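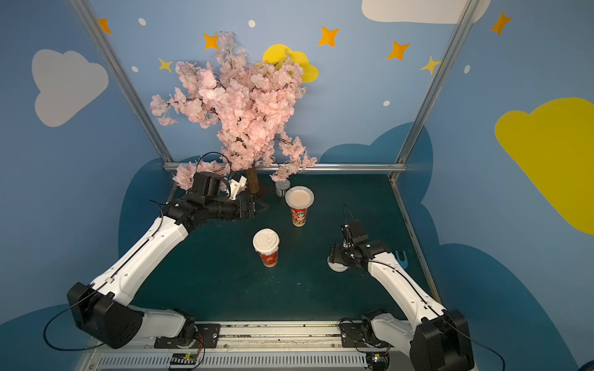
Which lid should I use when the drink must travel?
Choose the white lid with the raised spout for a hot drink, and put a sealing film under it if the cup goes farther than the end of the street.

This question comes every August to our tea counter group in Trivthorpe, so I write the answer for all members. Cold milk drinks look very nice under the clear dome, and there is space for foam. With hot tea I don't recommend the dome. The steam makes it cloudy, and the customer cannot see what he paid for.

The film is the part where new people have difficulty. Take one disc from the pile, rub it a little between two fingers to be sure it is only one, and lay it on the rim before the lid. If it is folded at the side, please take another. Unnur Hauksdóttir presses it with the flat of her hand, first in the middle and then along the rim. I learned it from her and I still do it this way.
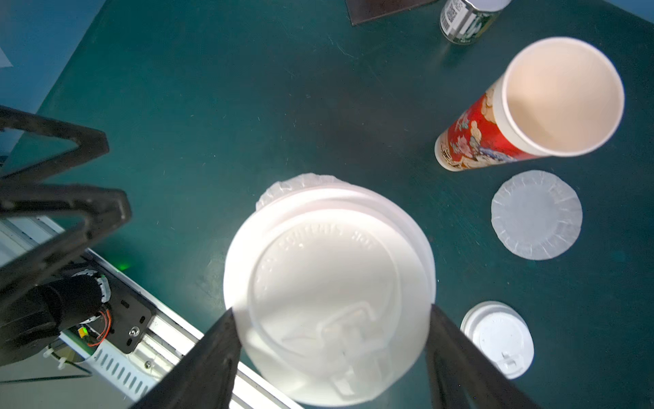 Lids, a sealing film and a red printed paper cup on the table.

Please look also at the small words on the lid. "CAUTION HOT" is in raised letters on the plastic, and many customers don't notice it. Say it aloud when you give the cup.

About supplies: Bisgaard now sells the white lids in sleeves of 148, and our last order was 1,175 pieces with the cups together. Flondora has a cheaper lid but it did not sit well on our rims, so I sent the samples back. Keep the cups upside down in their sleeve until you need them, and don't put more than eight on the counter.

Blossom decorations can stay until the end of the month. Dust on the flowers falls directly into open cups, so shake the branches outside before you start.

The next practice begins at 15 minutes past six in the evening. Bring your own apron.

Florencia Daza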